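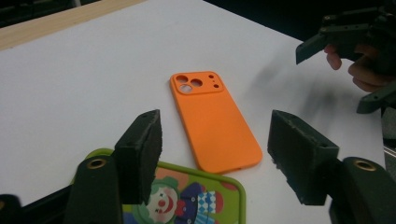
The orange one and the clown.

The Clown Case

My cousin Colton Sandhu left for Bradau in October and gave me three things: a houseplant, a key to mailbox 206, and a green phone case with a clown on it. The plant died. The mailbox only ever got coupons for the people who lived there before him. So by the time he called to say he was coming home for a visit, the clown was all I had left to show for myself.

"You still got my case?" he said, before he even said hello.

"Of course I still have your case," I said, and then I hung up and went looking for it.

I should explain that I sell phone cases. Well, I work for a woman who does. Rekha Amin has the little shop on Lerken Street, number 222, between the shoe repair and the place that used to be a bakery, and I'm there most afternoons putting things in order and telling people that no, the case for last year's phone won't fit this year's phone, the camera moved. You say that enough times and you start saying it in your sleep. My point is that hiding a phone case in a shop full of phone cases is easy, and I had done it by accident.

It wasn't in the drawer. It wasn't in the box of returns, and it wasn't on the rack by the door where Rekha puts anything with a face on it (she says faces sell to kids and kids never look higher than their own noses). I went through the clearance bin and found a sandwich wrapper.

"What are you hunting for?" Rekha said.

"A clown."

"Green edge? Big red grin?"

"Yes!"

"I sold it," she said, and went back to her calculator.

I had to sit down on the step stool. She'd sold it that morning to Bernice Antwi, who comes in every few weeks and buys whatever is ugliest for her nephew. And before you ask, yes, I know how it got on the shelf. I had been using it on the counter as a kind of paperweight, and one evening I must have swept it up with everything else and hung it on a hook like a fool.

So I walked over to Bernice's. She lives up the hill in the Essien building, the one with the elevator that smells like soup, and she came to the door already laughing, Rekha having called ahead to warn her.

"You want him back," she said.

"I'll trade you. Anything in the store. I've got a really nice orange one with me."

I did, too. I'd grabbed it on the way out, a plain orange one with a raised square up in the corner and three big round holes for the lenses. It's a handsome case. I'd been thinking about it for myself. Bernice turned it over a couple of times and pulled a face.

"It's so sensible," she said.

"Sensible is good. Your nephew could use some sensible."

"My nephew is nine. He doesn't want sensible, he wants the clown. He's named it." She put a hand on her chest. "Mohammed-Awal."

"He named the clown Mohammed-Awal?"

"After his math teacher. Mr. Abugri. It's the smile, apparently."

Well, what do you say to that? I've met Mohammed-Awal Abugri. He bought a charger from us once and he does have a very large smile. I stood in the hall feeling like a burglar. But I thought of Colton getting off the bus with his hand out, and I asked if I could at least talk to the boy.

The boy was at the table with both feet up on his chair and the clown right in front of him. I laid the orange one down next to it. I didn't say a word. I've watched Rekha do this, she puts two things side by side and goes quiet and people start arguing with themselves.

He looked at the orange one for a good long time. He poked a finger through one of the lens holes and wiggled it at me.

"Does it do anything?" he said.

"It's a phone case," I said. "It goes on a phone."

"The clown doesn't do anything either," he said, like he was being fair to both sides. Then he asked if he could have both, and Bernice said absolutely not, and I said give us a minute.
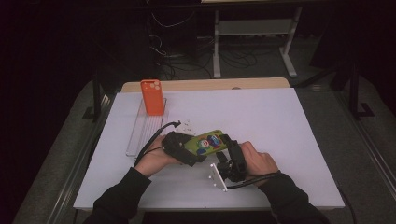 Clown on a tilt, orange standing up at the back by the clear tray.

We settled on a loan. Bernice wrote it out on the back of a receipt, 19 April 2023, one clown, to be returned when my cousin goes back to Bradau, and the boy signed it in capital letters and made me sign under him. He kept the orange one as a deposit. I paid for it out of my own pocket, too - Rekha doesn't do staff discounts on things you give away.

Colton came in on the late bus. He looked thin and he'd grown a mustache that I decided not to mention. I put the case in his hand before we even got his bag off the rack, and he held it up under the station light and frowned.

"What's this?"

"It's your case! It's the clown!"

"Huh," he said. "I meant the suitcase. The blue one. I left it with Iddrisu, didn't I? I thought you picked it up."

I called Iddrisu Baidoo from the sidewalk. He said sure, he had it, it had been in his hallway since the fall and he'd been putting his shoes on it, and when was somebody coming? We drove over and got it. There was a coat inside, and a tin of Kumik cookies that had gone soft, and an envelope with 125 dollars in it that Colton swore he'd never seen before in his life. We ate the cookies anyway.

"You can keep the clown," he told me in the car. "I never liked that thing. It looks like it knows me."

I had it back up the hill by breakfast. Bernice came to the door in her robe and yelled over her shoulder that Mohammed-Awal was home, and then I had to sign the receipt again, and the boy wanted to know if he still had to give up the orange one.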